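Write Down the Grasp Before You Write Down the Task

Octavio Cáceres
10/26/18

Most of the protocols I am asked to review for hand-held gripper demonstrations describe the task and stop there. "Open the cabinet door" is a typical entry. It names an object and an outcome. It does not say where the fingers should be when they close, how far along the handle, at what angle to the door, or what the operator should do if the first attempt lands badly. All of that is left to the person holding the tool, and each person settles it differently.

My position is that a demonstration protocol should specify the grasp first and the task second, and that a set recorded without a written grasp specification should not be merged with one that has it. This is stricter than what most groups do today. I think the cost is small and the current habit is expensive.

Take a bar handle on posts. It offers at least four reasonable grasps: centered between the posts, close to the upper post, close to the lower post, or hooked from behind with one finger. All four can open a door. They load the hinge differently and they leave the tool in different places once the door starts to move. A curved door adds a further problem, in that "perpendicular to the surface" changes meaning depending on where along the curve you measure it.

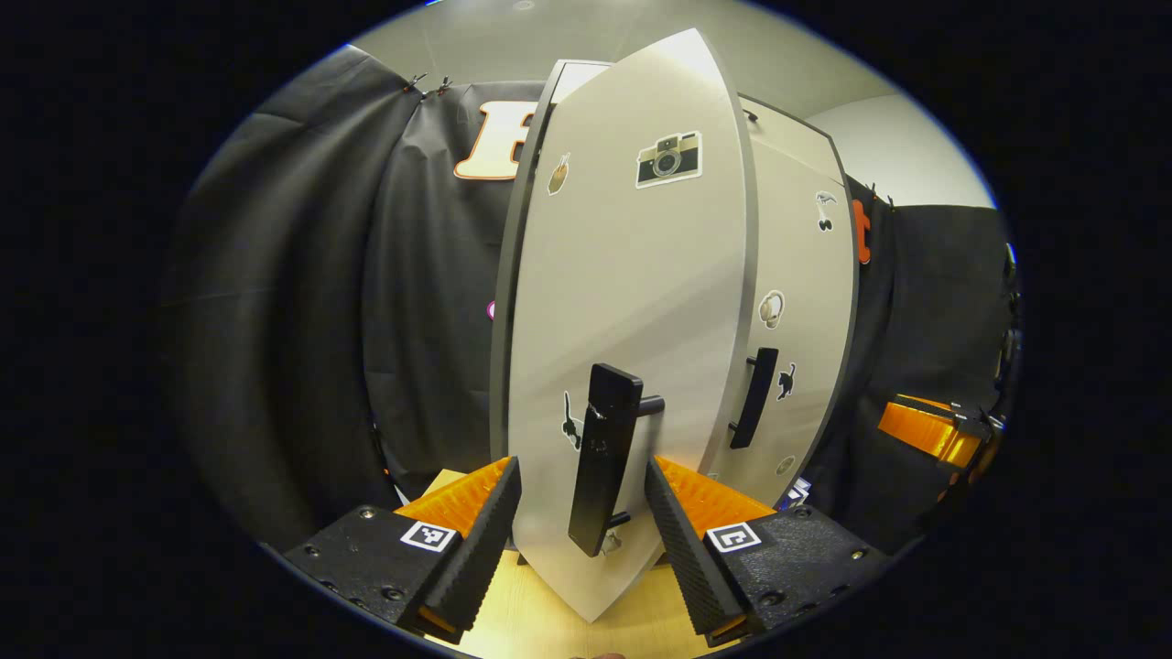
The rule I would put in writing is short. Approach with both fingers open and clear of the bar. Center the handle between the pads before closing. Close fully, pause, then pull. The pause matters more than operators expect. Without it, closing and pulling blend into one motion, and whoever segments the recording has to guess where one ends and the other starts. Two people segmenting the same file will guess differently, and the disagreement then gets treated as noise in the data when it was created at the bench.

At Hirnlow we went back through a set of 800 door recordings made under a task-only protocol. We discarded 43 because the handle was never held between both pads at any point. Those were easy decisions. The hard ones were the recordings in which the grasp was adequate but had been corrected partway through the pull. The protocol did not mention regrasping, so we had no basis for keeping them or throwing them out. We kept them, labeled them, and argued about it until February.

The usual objection is that variation is useful. A policy trained on a single grasp will be brittle, so operators should be left alone. I accept the first half. The second half does not follow. Variation that is planned can be counted, balanced and reported. Variation that comes from whoever was on shift clusters by operator, by time of day and by how tired people's wrists are. If you want upper-post grasps in the set, assign them. The Sestavow draft guidelines handle this well: each session sheet lists a grasp variant, and the operator repeats that variant until the block is finished.

The second objection is throughput. The Dimwood group aims for 1,000 demonstrations per object and regards any added step as a threat to that number. I would rather receive 600 recordings that follow a sheet. A short pause costs very little per recording, and a regrasp flag is one button or one spoken word. Sorting unlabeled files after the fact costs far more, and it is usually done by someone who was not present.

Two smaller items belong in the same document. First, the fiducial markers on the finger bases should be checked for dirt and lifted corners at the start of each block, and the check should be initialed. Second, handle wear should be logged. Scuffs change how a surface looks and may change how it grips, and a handle at the end of a long campaign is a different object from the one you started with.

I would leave out pull speed. The Huenchumán procedure sets a limit on it, and in my experience operators who are watching their speed stop watching their alignment. Speed can be recovered from the recorded trajectory. The operator's intended grasp cannot, so that is the field I would make mandatory on the session sheet, filled in before recording starts.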